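The Broncombe Key

My aunt Noura left me a key and no door. It came in a padded envelope with 842 written on a paper tag, in that slanting hand of hers that always looked like it was leaning into wind, and there was a note that said, "You'll know." I did not know! I have never once been the kind of person who knows.

I tried the obvious things first. Her apartment, the storage cage in her basement, the little side cabinet where she kept the good glasses. I tried my own front door, which I admit makes no sense at all. Then I put the key in a saucer by the phone and looked at it every morning for most of September.

It was Emiliano who said Broncombe. Emiliano Magaña had the stool next to hers at Brosis, the lunch counter, for so many years that the two of them were served without ordering, and when I went in to tell him about the funeral he already had his coat on.

"Broncombe," he said, turning the tag over. "The bathhouse. She swam there."

"Noura Saab did not swim," I said. This was a woman who wore a shower cap in drizzle.

"Every morning, six o'clock," he said. "You want pie before we go, or after?"

We had it before. He had cherry and I had whatever the other one was, and he told me she'd started going the year her husband left, that she never told the family because the family would have wanted to discuss it (we would have), and that she was a terrible swimmer. She went up and down the slow lane with her chin in the air like a dog crossing a creek.

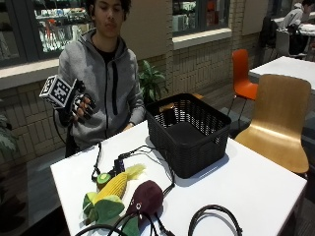

I laughed so hard I had to use his napkin, and then I was crying into it, and he went on eating and let me get on with it, a kindness I've thought about since.

The bus to Broncombe goes the long way, past the Yip warehouse and the old Jusik piano showroom with its one dusty upright still in the window. Emiliano talked the whole ride. He told me about the locker fees, and the woman at the desk who sang, and how my aunt had once gotten into a fistfight over a kickboard.

"A fistfight?"

"Well," he said. "A discussion. She was holding the kickboard."

I kept the key in my glove so it pressed into my palm. I was trying to put this person together with the one who had ironed my school blouses and told me that cold water gave you a weak chest. I kept getting as far as the shower cap and losing her.

And then the bathhouse was shut. Of course it was. There was a chain through the front handles and a sheet of paper in a plastic sleeve saying they'd open again after the boiler work. I stood there with my pie sitting heavy in me, ready to go home, but Emiliano had gone around the side, and by the time I caught up he was knocking on a green door with his umbrella handle.
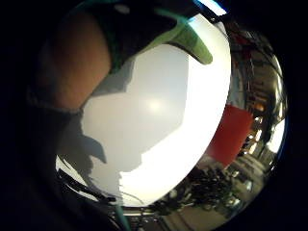
Part Two: The Slow Lane

The woman who opened up was the one who sang. I knew because she was doing it as she pulled the bolt, some old dance tune with half the words missing. She looked at Emiliano and then at me, and then at the tag in my hand, and she stopped in the middle of a line.

"You've got her chin," she said.

She took us through without turning on the lights. The pool had been drained and it looked so much smaller than I expected, just a long pale box with a ladder going down to nothing. Our footsteps came back at us off the tiles. I could smell chlorine anyway, and I thought of the lavender soap my aunt used, how strong it was, how we used to tease her about it at dinner. All those years! We thought she just liked lavender.

The lockers ran along the far wall, and they were numbered by somebody who must have been in a mood, because 888 came right before 1074. I found 842 low down in the corner. The key went in as if it had been there that morning.

I'd had some time to imagine it by then. Letters, probably. Money, if I'm being truthful, or a photograph of a man.

There was a blue swimsuit, folded. A towel. Half a bar of lavender soap in a dish. And on the shelf above them was a second swimsuit with the store tags still on it, in my size, and a strip of paper pinned to the strap that said "Chin up."

Emiliano took off his hat. The woman said the boiler would be fixed by the end of the month, and the locker was paid through spring.

"I can't really swim," I told her.

"No," she said, "neither could she," and she went to find me a form to sign.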